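## 3.2 Wie Leute über ihre alten T-Shirts reden

Bevor ich zu den Ergebnissen komme, muss ich kurz erzählen, wie ich überhaupt an das Material gekommen bin, denn das hat die Auswertung stärker geprägt, als mir lieb war. Geplant war eine ordentliche Fragebogenstudie mit 500 Haushalten. Geworden sind es am Ende 1.390 Textstücke aus der Tauschplattform Brurby – kleine Anzeigentexte, in denen Leute erklären, warum sie ein Kleidungsstück weggeben (oder eben doch nicht). Ich hatte nur nach dem Wort »T-Shirt« gesucht und saß dann bis tief in die Nacht davor, so gut waren die!

Mich interessiert dabei vor allem das, was Hollis in unserem gemeinsamen Vorgängerprojekt Todico die »Zwischenablage« genannt hat: die Phase, in der ein Shirt nicht mehr getragen wird, aber auch noch nicht weg ist. Es liegt dann irgendwo. Auf dem Stuhl, auf dem Tisch, im Flur. Rochelle Hollis vermutete damals, dass diese Phase bei auffälligen Farben länger dauert, und ich habe ihr das ehrlich gesagt nicht geglaubt.

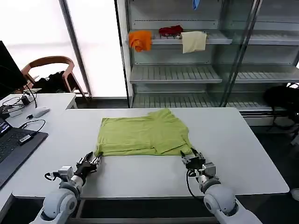 *Abbildung 4: Limettengrünes T-Shirt, teilweise gefaltet, auf weißem Tisch.*

Bei der Kodierung bin ich zweimal durch das gesamte Material gegangen, beim ersten Mal viel zu grob. Ich hatte mir 5 Kategorien zurechtgelegt (Passform, Anlass, Erinnerung, Farbe, Verschleiß) und merkte schon im März, dass »Erinnerung« alles verschluckt. Wer schreibt »das hatte ich auf dem Festival an«, meint ja manchmal den Anlass und manchmal einen Menschen, mit dem man dort war. Also habe ich die Kategorie geteilt und noch einmal von vorne angefangen. Das war mühsam, aber die Texte wurden dadurch für mich viel lesbarer.

Besonders schön fand ich die Anzeigen, in denen mitten im Satz die Meinung kippt. Eine Person beginnt mit »verschenke mein neongelbes Laufshirt«, beschreibt dann den Lauf, dann das Wetter, dann die Suppe im Ziel, und schließt mit »ach, ich behalte es doch«. So etwas kann man im Fragebogen schlicht nicht abfragen! Ich habe diese Texte als eigene Gruppe geführt und nenne sie im Folgenden Rückzieher.

Bei den Rückziehern kommen Farbwörter deutlich früher im Text vor als beim Rest, oft schon im ersten Halbsatz. Und es sind selten die einfachen Wörter. Da steht »froschgrün«, »so ein Gelbgrün wie Limo«, »das Orange von Omas Küche«. Bei den Anzeigen, die wirklich zur Abgabe führen, heißt es dagegen meistens nur »grün, Größe M«. Hollis hatte also zumindest teilweise recht, auch wenn ich die Dauer der Zwischenablage aus Anzeigentexten natürlich nicht messen kann.
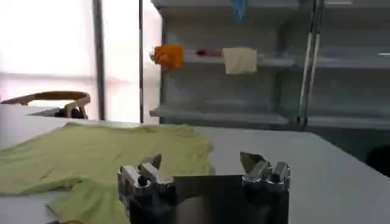
*Abbildung 5: Grünes T-Shirt, locker ausgebreitet.*

Etwas vorsichtiger bin ich beim Thema Falten. In der Literatur zur häuslichen Ordnung gilt das Zusammenlegen gern als Zeichen dafür, dass eine Entscheidung gefallen ist: Gefaltetes bleibt, Zerknülltes geht. In meinen Texten finde ich das so nicht. Manche legen ein Shirt gerade deshalb sorgfältig zusammen, weil es am nächsten Tag abgeholt wird (»soll ja ordentlich ankommen«), und andere lassen ihr Lieblingsstück monatelang als Knäuel liegen. Ich würde das Falten deshalb lieber als Geste der Höflichkeit lesen, gegenüber dem Ding oder gegenüber der nächsten Person. Wie weit das trägt, müsste man mit Interviews prüfen.

Bleibt die Frage, wie speziell Brurby ist. Zum Vergleich habe ich eine kleinere Stichprobe aus dem Forum Tautahi gezogen, wo vor allem Sportkleidung den Besitzer wechselt. Der Ton ist dort knapper, Rückzieher gibt es kaum, und wenn doch, dann geht es um Vereinsfarben. Diese Stichprobe werte ich in Abschnitt 3.3 getrennt aus.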